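Skindau Calendula and Plantain Salve Project
Progress report to the Bondstead Small Producers Fund
Feb 25, 2026
Prepared by Zixuan Yin

Where we are

The grant was for growing, drying and infusing calendula and ribwort plantain on the Skindau block, and for working out a plain salve recipe that other growers in the district could use. The first cut is in, the drying is finished and the infusions are under way. We are two weeks behind on labelling and on budget everywhere except jars.

Growing and harvest

We put in 148 calendula plants across three beds, and let the plantain come up where it already grew along the bottom fence. The calendula did well in the first two beds. The third sits lower and stayed soggy after the early rain, and we lost the row nearest the drain. Junhao Xiong has since dug in coarse sand and reset the edging, and that bed will be replanted in May with yarrow, which copes better there.

Flowers were picked mid-morning, every second day, with the whole head taken. Plantain leaves were cut in one go and wiped down — we stopped washing them after the first batch went mouldy on the racks.

Drying

The drying shed has mesh racks on four levels and one fan. Calendula took longer than we planned for, mostly because the green base of the flower holds moisture after the petals feel crisp. We now leave every batch an extra two days and snap a few heads open before it goes into storage. One batch was thrown out for colour. The rest is in paper-lined tins in the cool room.

Infusing

Both herbs are being infused in olive oil, and we are comparing two methods. The slow one is a jar on a shelf for six weeks, shaken when someone walks past. The warm one is a water bath held low for an afternoon. The warm oil smells stronger but we had trouble keeping the temperature steady on the old hotplate. A replacement was bought from the equipment line.

We have also made small amounts of calendula tincture for a neighbouring grower, Jia, who wants it for a foot soak. None of that came out of grant money. 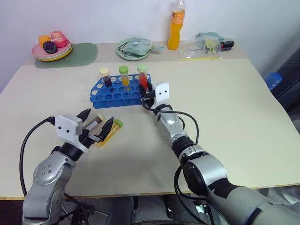 Two capped test tubes, one with dark brownish liquid and one with yellow-orange.

Salve recipe

The working recipe is 80 grams of beeswax to each batch of oil, which sets firm enough for a warm day without dragging on the skin. We tried less wax and it slumped in the tin. No scent has been added. The label will say it is for dry hands and rough heels, and we make no health claims beyond that. Stoseo has agreed to read the label wording before it goes to print.

Money

Spent to date on jars and lids is $1118, which is over the line we gave you. The supplier dropped the small size and we had to take the next one up. We ask to move the difference across from travel, where little has been used.

Next steps

Finish straining the shelf jars and record how the two oils keep. Pour 30 trial tins and hand them to growers with a feedback card. Print the labels once the wording is settled. Replant the third bed. Write up the drying notes as a two-page sheet — Junhao has a draft of the first page.

We would like an answer on the travel money before the next jar order goes in.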